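Phase Segmentation and Time Alignment for Two-Handed Demonstrations
Final report, Sirnuvine project

Summary

Sirnuvine is a command-line tool that takes recordings from a pair of hand-held grippers and a head camera, puts them on one clock, and cuts each recording into labeled phases. The target task is garment folding. The output is used to train a policy, so an error in either step ends up in the training data. The report covers the alignment method, the segmenter, and the faults that remain.

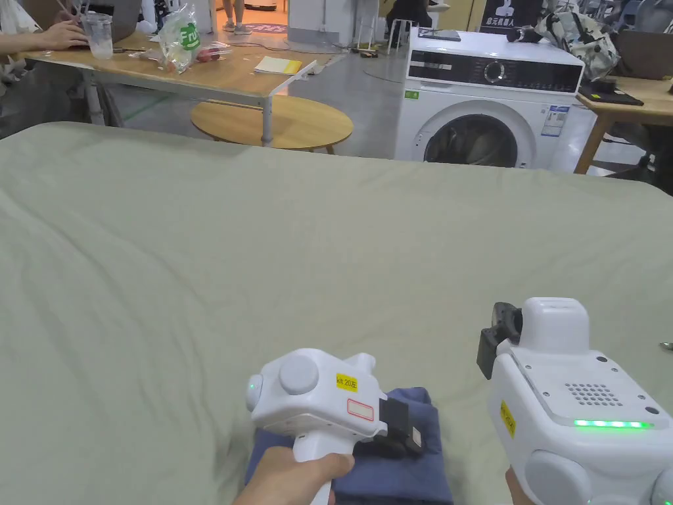 J. Tang

1. Input

Each recording contains three video streams and a jaw-width signal for each gripper. The streams start at different moments and their clocks drift. The earlier loader, written for the Fladby format, matched frames by index and ignored drift. On long recordings the left and right grippers were visibly out of step by the end, and a pinch on one side was paired with an open jaw on the other.

2. Alignment

We estimate an offset and a linear drift term per stream. The offset comes from a deliberate double close of both jaws at the start of the recording. Drift is fitted to later jaw closures that are visible in the head view. Recordings with fewer than 4 usable closures keep the offset only and are flagged in the log.

Frames are then resampled to the head camera's timestamps. Jaw width is interpolated — poses are not, and the nearest sample is used instead. Interpolating poses across a tracking dropout produced smooth motion that no hand had made.

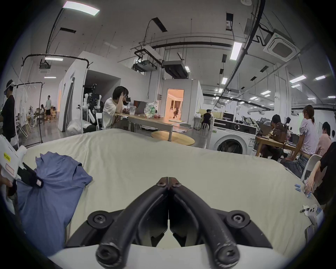

The dropouts were most common when a gripper camera was held low over cloth. Plain fabric offers few features to track, and in those stretches most of the matches came from the room behind the table. We therefore store the share of features lying on the background with every pose, and the segmenter lowers its confidence when tracking is lost.

3. Segmentation

The segmenter assigns four phases: approach, grasp, move and release. It is a small state machine driven by jaw width and gripper speed, with a minimum duration for each phase. Across the full set of 1144 recordings it rejected 11, all for missing jaw data. A learned segmenter was tried on the Inberg cluster and dropped, as its boundaries shifted between training runs.

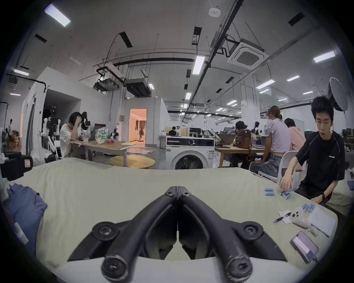 One reviewer of the draft asked why the two hands share a single phase label when one often holds while the other moves. The objection is fair. The shared label was inherited from the policy's input format, and splitting it requires a change to the file schema. The branch with per-hand labels reads and writes correctly but has not been used for training.

4. Open faults

The double close is sometimes skipped, and the tool then picks the first pair of closures it finds. A re-grasp shorter than the minimum duration is merged into the move phase. Both cases have failing tests in the repository.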